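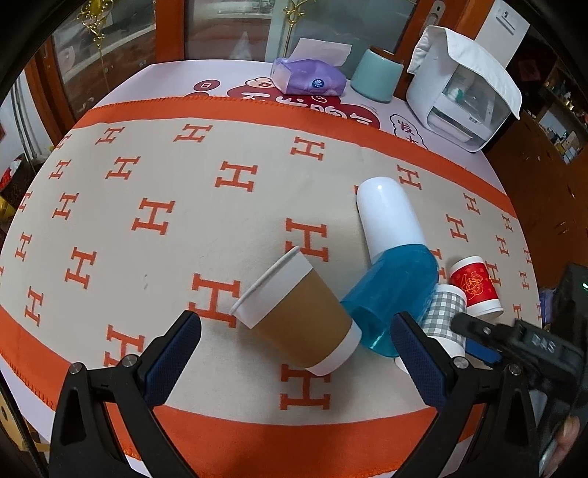 Notes: Clearing the Table (Sunday session, 7 minutes)

Start with the tablecloth. Ask who has a cloth at home they're a little too fond of. Cream with orange H's all over it, orange border, and I'm forever pulling it straight, so I know the type!

Then the cups. Brown paper cup over on its side, bottle lying down next to it, two small paper cups still standing behind. Point out the red and gold one, then the gray and white check. Let people laugh, they've all got this table.

Main idea (go slow here): clear what's lying down first. Anything on its side can roll, and a rolling bottle takes the standing cups with it. I learned this at my aunt's in July with a full jug of plum juice. Tell the plum juice story if there's time, skip it if Jean Farquharson has already gone over.

Next, paper and ceramic. Paper cups get stacked and go out together. The teal cup at the back goes to the sink on its own trip – please don't carry it inside the stack, I've lost 2 that way.

Tissues stay put! I always leave the pack till the very end (purple one, back of the table) because somebody will want one while you're wiping.

Ask: what do you do about a patterned cloth? Crumbs hide in it. At the Verbruggen lunch we shook ours out over the balcony and heard about it from downstairs.

Hand round the Stillonar cloth clips, 11 in the bag, get them all back.

Questions, then coffee at 11. Bring own mug.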